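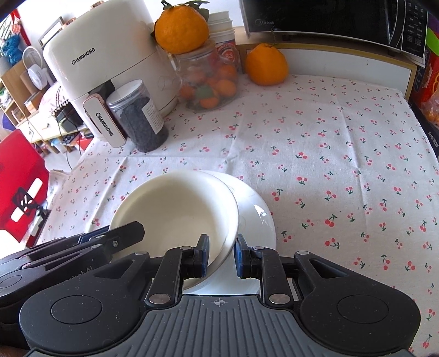
The Idden Table Task is a student competition in robotic manipulation, run each term within the household robotics course at the Shirima technical college. Teams collect demonstrations of ordinary kitchen and dining work with hand-held grippers, train a control policy on the recordings, and then run the policy on a robot arm without human input. The event takes its name from Idden, the software package used to record and score the runs.

Background

The competition began as a graded exercise in the second half of the course. Students had previously worked with foam blocks on a plain bench, and instructors found that policies trained on the blocks failed when the arm was given real dishes. The exercise was rewritten to use tableware in furnished rooms, and was opened to the college's robotics club, Masard, the following term. Club teams and course teams now compete under the same rules and are ranked together, although only course teams receive a grade.

Format

Each team has three members. Two members alternate in performing the task, and the third manages the recordings and keeps the log. A team may submit up to 100 demonstrations for the main task. Recordings above that limit are discarded in order of submission, with the latest removed first.

The main task concerns a bowl and a plate. The bowl has to be gripped by the rim, lifted clear, and set down on the plate in a stable upright position. Most teams perform it with two grippers, one in each hand. The starting position of the bowl is changed between demonstrations. A tilted start, with the bowl on or against the plate, is permitted and is generally considered the hardest, as the rim is no longer level and the fingers must be angled to match it.

Demonstrations are recorded in lived-in rooms. Appliances, fruit, paper cups, jars and packages may remain on the table, provided that they are not moved during a recording. Patterned tablecloths are allowed. A cloth with fold creases may be used as it is, but it may not be smoothed or shifted between the start and end of a run.

Equipment

The standard gripper is a two-finger parallel type built by the students from a kit supplied by Flunotix, a workshop attached to the college. The linkages are assembled on metal pins, and the fingers carry soft pads on their inner faces. Teams may replace the pads but may not change the length of the fingers. Grippers from other sources are accepted after inspection, and the two grippers used by a team do not have to be of the same model.

Pad wear is the most common fault. Worn pads allow a glazed rim to rotate in the grip, and the resulting recordings show a correction of the wrist that the trained policy tends to copy. The rules require pads to be checked at the start of each session and the result entered in the log.

Scoring

The trained policy is run on the arm in a room that the team has not recorded in. Points are given for the grip, the lift and the placement, each judged separately. A run is stopped if the bowl is dropped, if the plate leaves the table, or if any other object is knocked over. Ties are decided by the shorter mean run time.

The log is scored as well. It must list every demonstration made, including those rejected by the team, with a stated cause for each rejection. In one term, the entered teams logged 157 rejected demonstrations for the main task, of which 41 were put down to the rim slipping from one finger. This led to a change in the course, and the rim grip is now taught in a separate session before teams begin recording.

Course use

Accepted recordings are kept in a shared archive and may be used by later classes. Students in the introductory section label the archive by hand, marking the moments of contact, lift and release. Labels are compared between students, and recordings on which the labels disagree are reviewed in class.

The archive is closed to teams during the competition period, which usually falls in January. Policies that have been pretrained on it are entered in a separate division.

Related articles
Idden (software)
Masard robotics club
Flunotix gripper kit
Two-handed manipulation
Learning from demonstration
Student robotics competitions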